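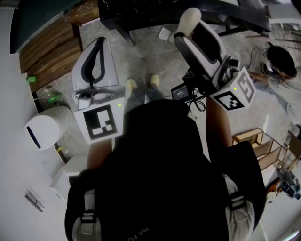
Speaker notes: Footwear and Floor Safety at Work
Spring Facilities Meeting, May 21, 2021
Speaker: Leilani Holloway

Opening. Thank the Matheson site for hosting. Ask the audience to hold questions until the end.

Slide 2. Slips and trips remain the most frequent cause of reported injury across our buildings. The February review recorded 22 incidents. Most took place on level ground — few involved stairs or ladders. Pause here.

Slide 3. Floor surfaces. Smooth concrete is durable, but it becomes slick when dust settles on it. Remind supervisors that sweeping is scheduled before each shift and again after deliveries. The log sheet must be signed both times.

Slide 4. Shoes. Staff are entitled to two pairs of approved shoes per year. Worn soles should be reported to the stores desk. Do not read the price table aloud; it is in the handout.

Slide 5. Mats. The Cultuna building received new entrance mats covering 800 square feet. Ewan Tosh will speak to the installation and the cleaning contract. Allow him five minutes.

Slide 6. Reporting. Show the revised form. Stress that near misses are to be entered as well, including those outdoors.

If time is short, omit Slide 5 and refer the audience to the handout.

Closing. Invite questions. Forms are available at the rear table.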